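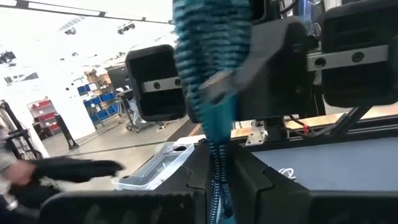
4.2 Recording episodes with soft items

Read section 4.1 first. Soft items (fabric strips, zippers, cord) are recorded with the same Ultbridge software as rigid ones, but they have opinions about where they would like to hang, so the settings differ.

Before you start

1. Open Emov and choose the Soft Items profile. The default profile closes the fingers at a force meant for blocks.

2. Check the wrist view. Both fingertips should be visible at the bottom. If only one is, go back to 3.6 and remount the camera.

3. Clear the work surface of anything not in the task list. The model will learn your coffee cup with great enthusiasm.

Recording

4. Bring the fingers to the strip and close slowly. Let it stop swinging before you press Record.

5. Perform the task at a steady pace. A little motion blur is acceptable. An entire episode of it is a watercolor.

6. Press Stop while the item is still held, then choose Keep or Discard.

7. After every 77 episodes, Emov asks you to rehome the arm. "Remind me later" does work, and you will regret it.

Note: Keep your fumbles if you recovered from them. The Kevberg starter set holds 1,376 episodes, and the recoveries are the useful part. Discard anything in which you gave up.

Note: Label zippers by their starting state, open or closed. "Zipper-ish" was removed from the label menu in September.

CAUTION: Keep hands and sleeves out of the gripper's reach while the Xiao controller light is green. To free a snagged strip, press Pause and wait for amber. Do not tug. The gripper will tug back.

If the strip slips out more than three times in a row, see 6.1, Worn finger pads.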